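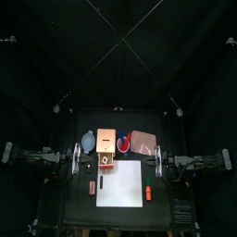 Formulation Bench, Skin & Color Group: shared notebook

September 14, 2018

Okay, niacinamide gel-cream again. I'm writing this with one hand because the other one has batch 7 on it and I refuse to rinse it off before the hour is up. So far it feels lovely (I know, I said that about batch 4 too, and then it pilled like an old sweater the second I put sunscreen over it).

Where we left off: batch 6 was too tacky. I blamed the glycerin, Junhao blamed the xanthan, and we were both a bit right. For this one I dropped glycerin from 6% to 4%, kept niacinamide at 4%, and swapped half the xanthan for the softer gum from Dromavura. Their sample bag is the one with the torn corner on the second shelf. Please don't use it up, they take forever to send more!

Procedure, mostly for my own benefit:

Gum wetted out in the glycerin first. I made the slurry thinner than last time and there were no fish eyes at all, so that's how I'm doing it from now on. Water phase to 72 C, oil phase to the same, poured oil into water over a couple of minutes with the homogenizer on low. Cooled with the paddle only. Niacinamide went in pre-dissolved once the beaker was under 40. Preservative after that, then a pH check.

pH came out at 5.9. I wanted a touch lower, but niacinamide doesn't like things too acidic (you start worrying about it breaking down to nicotinic acid, and then everybody's cheeks go pink), so I nudged it to 5.7 with a few drops of the citric solution and stopped there. Batch weight at the end was 771 g, against 800 g planned. Some of that is evaporation and some of it is on my sleeve. I should have topped up the water before the preservative went in and I forgot, so read every percentage on this page as slightly high.

Look and feel: white, glossy, holds a soft peak. Scoops nicely, slides, then grabs a little at around the minute mark. Less grab than 6. The smell is faint and sort of cardboardy, from the squalane substitute I think. Oğuzhan says he can't smell anything, but he has a cold.

Pilling test, the one I care about! Put it on the inside of the forearm, waited, then layered on top:

Duman mineral sunscreen: a few little rolls near the wrist, none higher up. Better than 6 by a mile.
Aden light lotion: nothing at all.
Our own vitamin C serum underneath, then batch 7: rolled up immediately. Ugh. I did it again on the other arm with a thinner coat of serum and it was still bad, just slower.

My guess is that the serum film isn't getting along with the gum. The serum has its own thickener in it, and I wonder if we're just stacking polymer on polymer. Oğuzhan thinks it's the salt load from the ascorbate side knocking the gum down on contact. His way of checking is cheap: put a dab of each on a glass slide and push them together with a spatula. I did one before lunch and it did go stringy, but I'd like somebody else to repeat it without me hovering.

Stability: split into jars. Two at room temp, two in the 45 C oven, one in the fridge, one for freeze-thaw. Labels say GC7 and my initials. The leftovers are in the tall tub with the blue lid for anyone who wants to try it on their hands. Hands only please, the micro results aren't back. I really mean it about the face, I can see the appeal.

Viscosity I'll read tomorrow once it's sat overnight. I read batch 5 straight off the paddle back in April and the number was useless, it nearly doubled by the next morning.

Side note on packaging. The Rerard airless pumps arrived and they are pretty, but I primed one with leftover batch 6 and it took so many pushes to get going that I thought it was broken. Then it spat. Batch 7 is a little looser so it may behave, and I'll fill one when I do viscosity. If it's still slow, Junhao has a contact who'll send the wider dip version, or we go back to the tube (I like the tube, I've always liked the tube).

Things I want to try for 8:

Top up the water!! Before preservative.
Same gum ratio, total gum down a bit.
A small amount of silica for the grab at the end. I'm wary because it can go chalky on deeper skin tones, so it has to be tested on more arms than mine.
Different squalane lot, to see if the cardboard smell goes away.
Leave niacinamide alone. I keep wanting to push it higher and there's no reason to, my skin was perfectly happy at this level.

Junhao, if you're in before me: the pH meter wants calibrating, it was drifting at the 4 buffer and I got tired of arguing with it. Fresh buffers are in the door of the small fridge, behind the rose water.

One-hour check on the hand: soft, no shine, a tiny bit of drag if I rub hard. No redness, no sting on the paper cut either. Washed it off with plain water and it went milky and rinsed clean. Calling it the best one yet, pending the oven jars.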